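4장. 붙임 책상과 비품 배치

이 장은 Zurier 사무실의 공용 책상을 처음 놓거나 자리를 옮길 때 따르는 순서를 적은 것입니다. 책상 조립은 3장을, 벽면 콘센트 증설은 6장을 보십시오. 조립이 끝난 책상이 방 안에 들어와 있고 벽면 콘센트에 전기가 들어오는 상태에서 시작합니다.

두 사람이 작업합니다. 상판을 혼자 들어 옮기지 마십시오.

준비물
- 책상 2개(조립 완료)
- 노트북 받침대
- 공유기와 전원 어댑터
- 휴대용 와이파이 기기와 충전 케이블
- 칸막이가 있는 골판지 정리함
- 멀티탭(케이블 길이 3,000mm)
- 벨크로 타이, 마른 천, 수평계
- 진공청소기

4.1 바닥 확인

사무실 바닥은 털이 짧은 회색 카펫입니다. 흰색과 청회색 올이 섞여 있어 작은 나사나 클립, 잘린 케이블 타이 조각이 떨어지면 서서 보아서는 잘 찾지 못합니다. 책상을 놓기 전에 바닥부터 정리합니다.

1. 책상이 놓일 자리와 그 둘레를 손으로 한 번 쓸어 단단한 것이 걸리는지 확인합니다.
2. 나사, 스테이플 심, 유심 핀을 주워 소모품 통에 넣습니다. 청소기로 먼저 빨아들이지 마십시오.
3. 진공청소기를 약으로 맞추고 한 방향으로 밉니다. 그다음 직각 방향으로 한 번 더 밉니다.
4. 포장 비닐과 완충재를 방 밖으로 내놓습니다.
5. 카펫 가장자리가 들뜬 곳이 있는지 봅니다. 들뜬 곳이 있으면 그 위에 책상 다리를 올리지 말고 시설 담당에게 알립니다. 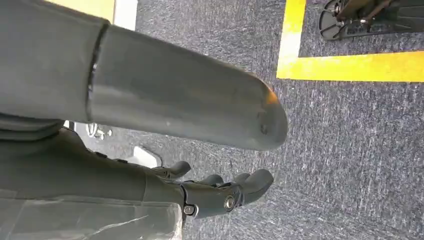 바닥재: 카펫

주의: 카펫 위에서 책상을 끌지 마십시오. 올이 뜯기면 부분 보수가 되지 않아 한 장을 통째로 갈아야 합니다. 여분은 창고의 Fultik 상자에 있으며, 교체할 때는 뒷면 화살표를 옆 장과 같은 방향으로 맞춥니다.

참고: 카펫에 음료를 쏟았을 때는 문지르지 말고 마른 천으로 눌러 물기를 빼십시오. 얼룩 제거제는 구석에서 먼저 시험한 뒤 씁니다. 표백 성분이 있는 제품은 쓰지 않습니다.

다리 자국이 남은 자리는 젖은 수건을 짜서 잠시 덮어 두었다가 손가락이나 뭉툭한 솔로 올을 세웁니다. 스팀다리미는 카펫에 직접 대지 마십시오. 뒷면 접착제가 녹습니다.

4.2 책상 맞붙이기

이 구성에서는 밝은 나뭇결 책상 두 개를 맞붙여 씁니다. 왼쪽은 노트북과 공유기를 놓는 기기용 책상, 오른쪽은 정리함을 두고 카드나 우편물을 나누는 작업용 책상입니다. 이 장에서는 왼쪽, 오른쪽을 모두 작업용 책상 앞에 섰을 때를 기준으로 적습니다.

1. 기기용 책상을 먼저 들어 놓습니다. 벽에서 손 하나가 들어갈 만큼 띄웁니다.
2. 작업용 책상을 들어 기기용 책상 옆에 붙입니다.
3. 두 상판의 높이를 맞춥니다. 다리 밑의 조절 나사를 시계 방향으로 돌리면 낮아지고, 반대로 돌리면 높아집니다.
4. 수평계를 이음매 위에 걸쳐 놓고 확인합니다. 카펫 때문에 하루쯤 지나면 한쪽이 조금 내려앉는 일이 있으니 다음 날 다시 잽니다.
5. 이음매에 손톱이 걸리면 3번부터 다시 합니다.
6. 높이가 맞으면 상판 아래 연결 철물을 조입니다. 손으로 끝까지 돌린 다음 렌치로 반 바퀴만 더 돌립니다.

주의: 연결 철물을 조인 채로 책상을 옮기지 마십시오. 나사 구멍이 늘어나면 다시 물리지 않습니다. 자리를 조금만 바꿀 때도 반드시 풀고 옮깁니다.

맞붙인 책상의 전체 폭은 3,000mm입니다. 통로를 남기고 이만한 자리가 나오지 않으면 두 책상을 떼어 각각 벽에 붙이는 5장의 배치를 쓰십시오.

상판 모서리에 자리 표시 스티커를 붙일 때는 앞쪽 가장자리를 피합니다. 팔이 닿는 곳에 붙이면 금방 말려 올라옵니다. 떼어 낼 때는 드라이어를 약한 바람으로 쐬고 모서리부터 천천히 당깁니다. 칼이나 금속 주걱은 쓰지 마십시오.

4.3 기기용 책상

1. 노트북 받침대를 책상 뒤쪽에 놓습니다. 받침대 위에서 노트북을 열고 화면이 벽에 닿지 않는지 봅니다.
2. 공유기를 받침대 아래쪽 책상 면에 놓습니다. 안테나를 똑바로 세웁니다. 받침대에 안테나가 걸리면 공유기를 앞으로 당기고, 안테나를 눕혀서 끼워 넣지 마십시오.
3. 공유기의 라벨이 앞에서 보이게 돌립니다. 초기 비밀번호를 물어 오는 사람이 많습니다.
4. 충전 중인 휴대전화는 받침대 위, 노트북 옆에 둡니다. 충전이 필요 없는 시험용 전화는 책상 면에 둡니다.
5. 마우스를 받침대 앞에 놓습니다. 왼손을 쓰는 사람은 반대쪽에 놓아도 됩니다.
6. 검은 상자형 케이스 같은 큰 물건은 책상 왼쪽 끝으로 밀어 두되 상판 밖으로 나오지 않게 합니다.

참고: 받침대에는 노트북과 휴대전화만 올립니다. Bemetti 받침대를 쓰는 자리는 뒤쪽 고무발이 잘 빠지므로, 받침대를 든 다음 발이 책상에 붙어 남아 있지 않은지 확인하십시오. 빠진 고무발은 양면테이프로 붙이지 말고 새것으로 바꿉니다.

공유기 위에는 아무것도 쌓지 않습니다. 서류 한 장도 올려 두지 마십시오.

4.4 전원과 케이블

1. 멀티탭을 기기용 책상 뒤쪽 아래에 고정합니다. 바닥에 그대로 내려놓지 않습니다.
2. 공유기 어댑터를 벽 쪽 첫 번째 구멍에 꽂습니다. 어댑터가 옆 구멍을 가리면 방향을 돌려 꽂습니다.
3. 노트북과 휴대전화 충전기를 꽂습니다.
4. 남는 케이블을 느슨하게 접어 벨크로 타이로 묶습니다. 팔뚝에 감아서 조이는 방식으로 정리하지 마십시오.
5. 케이블이 책상 앞쪽으로 내려오지 않게 뒤쪽으로 넘깁니다.
6. 의자에 앉아 발을 뻗어 봅니다. 발에 닿는 선이 있으면 다시 올려 묶습니다.

경고: 전열기와 전기 주전자를 이 멀티탭에 꽂지 마십시오. 탕비실 콘센트를 쓰십시오.

경고: 케이블을 카펫 밑으로 넣지 마십시오. 눌린 곳의 피복이 벗겨져도 겉으로는 드러나지 않습니다.

4.5 작업용 책상과 정리함

정리함은 골판지 상자에 같은 재질의 칸막이를 끼운 것으로, 뚜껑 없이 씁니다. 접힌 상태로 보관하다가 쓸 때 펴면 됩니다.

1. 상자를 펴고 바닥 날개를 안으로 접어 넣습니다. 바닥에 테이프를 붙일 때는 바깥쪽에만 붙입니다.
2. 긴 칸막이를 먼저 세우고, 짧은 칸막이를 홈에 맞춰 위에서 내려 끼웁니다. 홈이 맞지 않으면 칸막이의 위아래가 바뀐 것입니다.
3. 정리함을 작업용 책상의 뒤쪽, 기기용 책상에 가까운 쪽에 놓습니다.
4. 정리함 오른쪽 면은 비워 두고 그날 쓸 기기만 올려놓습니다.
5. 칸마다 넣을 물건을 정하고 안쪽 벽에 연필로 적습니다. 바깥쪽에는 적지 않습니다.

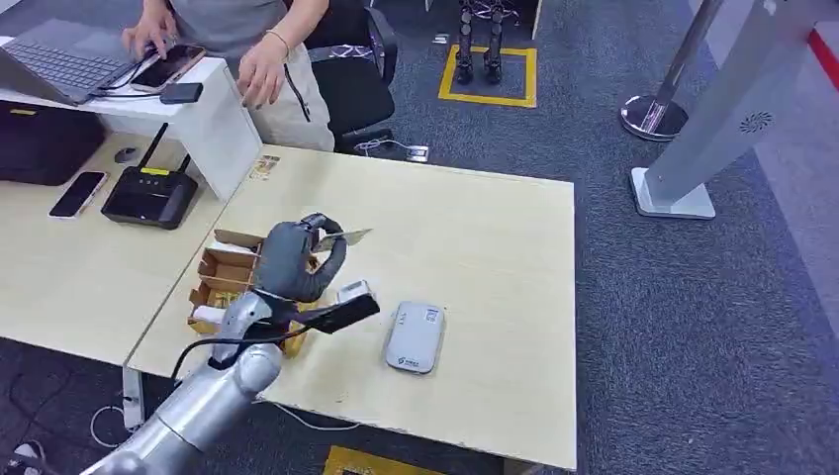 사진: Katsuhiko Noguchi

휴대용 와이파이 기기는 정리함 오른쪽의 트인 면에 눕혀 둡니다. 충전이 끝난 기기를 공유기 바로 옆에 붙여 두지 마십시오. 대여 나간 기기와 돌아온 기기가 섞이지 않도록, 돌아온 기기는 점검을 마칠 때까지 정리함에 넣지 않습니다.

카드와 안내문을 나눌 때

1. 종류별로 한 묶음씩 책상에 꺼냅니다. 여러 종류를 한꺼번에 펼치지 않습니다.
2. 카드는 가장자리를 잡습니다. 접점이 있는 카드는 접점 면을 만지지 마십시오.
3. 앞면이 모두 같은 쪽을 향하게 맞춥니다.
4. 정해진 칸에 세워 넣습니다. 눕혀 넣으면 밑에 깔린 카드가 휩니다.
5. 한 칸이 차면 억지로 밀어 넣지 말고 다음 칸을 씁니다.
6. 묶음이 남으면 봉투에 넣고 봉투에 종류를 적어 서랍에 둡니다.

작고 얇은 물건은 칸 안에 바로 넣지 말고 봉투나 작은 상자에 담아 넣습니다. 골판지 바닥의 틈으로 들어가면 정리함을 다 비워야 꺼낼 수 있습니다.

주의: 정리함을 물건이 든 채로 옮길 때는 바닥을 두 손으로 받칩니다. 칸막이를 잡고 들지 마십시오.

칸막이가 휘거나 모서리가 눌리면 정리함을 새것으로 바꿉니다. 멀쩡해 보여도 12개월이 지나면 바꾸십시오. 새 정리함은 Nghiêm에 주문하며 단가는 3,000원입니다. 주문할 때 칸막이가 함께 들어 있는 품목인지 꼭 확인하십시오. 상자만 온 적이 있습니다.

4.6 휴대용 와이파이 기기 점검

대여 전과 반납 후에 같은 순서로 합니다.

1. 겉면을 마른 천으로 닦습니다. 로고와 라벨 부분은 세게 문지르지 않습니다.
2. 라벨의 번호를 대장과 대조합니다. 번호가 지워져 읽을 수 없으면 그 기기는 내보내지 않습니다.
3. 전원을 켜고 표시등이 안정될 때까지 기다립니다.
4. 시험용 전화를 연결해 웹 페이지를 하나 엽니다. 전화의 데이터 통신과 다른 와이파이 연결은 꺼 둡니다.
5. 시험이 끝나면 전화에 저장된 연결 정보를 지웁니다.
6. 전원을 끄고 충전 케이블을 꽂습니다.
7. 점검한 사람의 이름을 대장에 씁니다.

배터리가 부풀어 뒷면이 들뜬 기기는 충전하지 마십시오. 전원을 끄고 금속 통에 따로 넣은 다음 비품 담당에게 넘깁니다.

4.7 문제가 있을 때

책상이 흔들린다
조절 나사가 카펫에 닿아 있는지 다리마다 확인합니다. 모두 닿아 있는데도 흔들리면 연결 철물을 풀고 두 책상을 따로 흔들어 봅니다. 한쪽만 흔들리면 3장의 다리 조립으로 돌아갑니다.

두 책상 사이가 벌어진다
연결 철물이 풀린 것입니다. 4.2의 3번부터 다시 합니다. 틈에 종이를 접어 끼우지 마십시오.

정리함이 자꾸 밀린다
밑면에 미끄럼 방지 시트를 깝니다. 시트는 정리함보다 조금 작게 자릅니다. 상판에 테이프로 붙이지 않습니다.

공유기가 자주 끊긴다
어댑터가 끝까지 꽂혀 있는지 보고, 공유기 둘레의 물건을 치웁니다. 그래도 끊기면 전원을 뽑고 잠시 기다렸다가 다시 꽂습니다. 초기화 단추는 누르지 마십시오. 설정을 처음부터 넣어야 합니다.

휴대전화가 충전되지 않는다
케이블을 바꿔 봅니다. 멀티탭의 개별 스위치가 꺼져 있는 경우가 많습니다.

4.8 하루를 마칠 때

1. 꺼내 놓은 카드를 칸에 돌려 넣습니다.
2. 노트북을 닫고 전원을 확인합니다.
3. 시험용 전화를 끕니다.
4. 상판을 마른 천으로 닦습니다. 물티슈를 썼다면 나뭇결을 따라 마른 천으로 한 번 더 닦습니다.
5. 책상 밑 카펫에 떨어진 카드가 없는지 허리를 굽혀 봅니다.
6. 공유기만 켜 두고 나머지 스위치를 내립니다.

책상을 떼어 벽에 붙이는 배치는 5장에 이어집니다.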